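Jeredlow hand-held gripper kit — worth it for a small shop?
Forum: End Effectors and Grippers

clyde_bellamy
Looking at the Jeredlow hand-held gripper for collecting demonstrations. You squeeze the trigger, the fingers close, the wrist camera records, and the recordings go to whatever you train on. We're three people with one arm and no money to spare. The kit is listed at $600 without the camera. The other thing on my list is the Neron, which costs more and comes with molded silicone fingertips. Has anyone used either one for longer than a weekend? I mostly care about table work: trays, bowls, cups, light stuff.

tavion_m
Had the Jeredlow since January. The body is solid, the trigger is fine, the fingers are the weak point. The fabric pads are glued on and they don't last. If you do a lot of sliding along hard edges, expect to replace them.

clyde_bellamy
How long is "don't last"?

tavion_m
I got about 100 hours from the first set. The second set went faster, but I was doing metal pans with that one and I wasn't careful.

X. Halvorsen
I'll disagree with Tavion a little. The pads wear, yes, but they are supposed to be the part that wears. I would much prefer to swap a pad than a whole molded finger. On the Neron the silicone is bonded to the finger. When it tears you buy the finger, and you buy it from them.

My complaint is with the store. I ordered pads and waited 23 days. No tracking, one email.

tavion_m
Fair about the Neron fingers. But mine haven't torn yet, and I have both. The silicone also stays the same from the first day to the last. Fabric doesn't. It grips one way new and another way once it gets fuzzy, and that ends up in your data whether you want it there or not.

alaric_e
Does it matter that much? The policy sees the camera picture and the finger width. If the person holding the tool can still pick up the bowl, the demonstration is good.

tavion_m
It matters when the arm has new pads and the hand tool has old ones. The person learns to squeeze a bit harder or come in at a different angle without noticing. Then the arm copies the angle. I had a run of drops on a tray lift that went away when I put the same age of pad on both.

alaric_e
Could have been anything, though. Did you change only the pads?

tavion_m
Pads and lighting. So no, I can't prove it.

X. Halvorsen
That's more or less my experience with every pad argument on this forum.

clyde_bellamy
OK, so what do people use for replacement pads if the store is slow?

X. Halvorsen
Clindside sells a woven pad sheet with adhesive on the back. You cut it with scissors. It comes in packs of 10 and it's cheaper than the Jeredlow ones. Clean the finger with alcohol first and let it dry, or the corners lift within a day. The sheet is a little thicker than the original, so redo your closed-width calibration after you fit it.

ignacio_k
I run the Jeredlow on table tasks most days, so I can add something. I agree with Tavion that the pads are the weak point and I agree with Xiomara that a pad is the right thing to wear out. What bothers me is how it goes. It doesn't thin out evenly. A lower corner starts to fray, the threads come down, and after that the whole pad hangs away from the finger a bit. The other side can go in a different way, scuffed across the face with the material curling up. So you get two fingers that don't match.
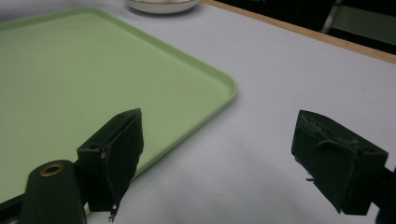

With trays it gets to be a problem sooner than with bowls. A low rim gives you very little to hold, and a loose flap can fold under the rim before the finger gets there. I tell people to stop and look at both pads at the start of each session, and to change them as a pair. Changing only the bad one saves you a pad and costs you a calibration that makes no sense.

Also, go over the screws on the fingers when you do it. Mine work loose.

clyde_bellamy
Useful, thanks. Do you trim the threads or leave them?

ignacio_k
Trim them if the pad is still flat. Once it hangs, trimming does nothing and I take it off. Heat gun on low, peel from the top, scrape the glue with plastic. Don't use a blade, you will mark the finger.

alaric_e
I use a blade. Never had a problem.

ignacio_k
I marked two fingers with one, so I stopped.

alaric_e
For what it's worth, we gave up on both brands at my place and wrapped the fingers in rubber tape from Krūmiņa. It's ugly and it takes a minute. It picks up lint and you have to wipe it down, but every finger gets the same tape on the same day.

tavion_m
Tape creeps, though. Two days of pressing on it and it has moved toward the tip.

alaric_e
Ours gets changed every morning. If you aren't going to do that, then yes, it will creep.

clyde_bellamy
Going with the Jeredlow and a couple of packs of the Clindside sheet. The Neron is nicer, but I can't see paying for molded fingers when we don't know yet which objects we'll be working with. Order went in today, 17/05/2023. Will post the shipping time for Xiomara's records.

X. Halvorsen
Please do. And ask them for the finger drawing when they confirm. It isn't on the website, but they sent it to me as a PDF, and it makes cutting the sheet a lot easier.

ignacio_k
Could you send me that PDF too? I've been tracing around the old pads.

X. Halvorsen
Sent. Check the revision on the first page, the older fingers are slightly narrower.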